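Progress report to the Skalell Fund
Play Shelves project, Plelosholm
Prepared by Kekeli Zakaria
September 5, 2018

Where we are against the plan

The grant was for sorting, checking and repacking the toy library's small parts, and for finding out whether a marked table would cut the number of sets that go out incomplete. The sorting is on schedule. On the marked table I am less sure than I was in the spring, and I would sooner say so now than in the final report.

We hold 198 sets. Of these, 130 have been opened, checked against their lists and put back on the shelf. The rest are mostly the older farm and kitchen sets, which have no lists, so somebody has to decide what a full set is before anyone can say what is missing from it. That work was not in the bid. It should have been.

The marked table

The idea came from Mensah, who supplied our shelving and who use something similar in their own packing room. You tape a table into large cells, give each cell to one set, and no piece leaves its cell until the set is bagged. We bought blue painter's tape because it peels off. Laying it out took a morning, and the lines are not perfectly square, though I doubt that matters to anyone doing the packing.

My difficulty is with the claim that it prevents mistakes. What it does is make a mistake easier to notice, provided somebody looks. A play strawberry in the wrong cell is a bright thing on a dull table and most people will spot it. A small brown potato is another matter, and the kitchen sets have plenty of those.

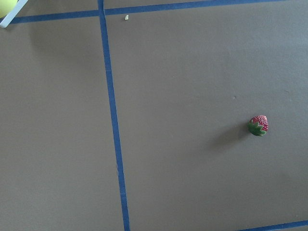 Progress Report No. 11, p. 3

The play food has been the slowest part of the whole job. Pieces migrate between sets more than anything else we lend, and they come back in bags with no label. Strawberries are the worst of the fruit. We have several kinds from different makers, and a family returning a picnic set will quite reasonably put in whichever one was under the sofa. Our old lists just say "strawberry". The new lists say what it looks like (red, rounded, raised speckles for the seeds) and this has helped more, in my view, than any amount of tape.

Two trial months were run with the table and one without. The sets packed without it had 18 faults between them when they were rechecked. Those packed on it did better, but they were also packed later, with the new lists to hand and by people who had got used to the work. I cannot separate the two effects and I would be wary of anyone who said they could. Please do not quote the table as a proven saving in the Fund's newsletter.

Labels and bags

The Posa labels have not lasted. They curl at the corners and the ink rubs off when a bag is wiped down. We have gone back to card tags on string for now, which look old-fashioned and stay on. There is an underspend on this line as a result.

What we would like to change

We ask to move the label underspend to extra hours for writing the missing lists. I would also like to drop the second marked table from the plan until the first has been tested fairly, with the same lists and the same packers on both sides of the comparison. If the Fund would still prefer two tables we can do it cheaply enough, but I don't expect to learn much from the second.

The shelves will be closed for one week in November for the full recount. Borrowers have been told. The final figures will follow once the farm sets are done, and I would not hold out hope for those before the recount.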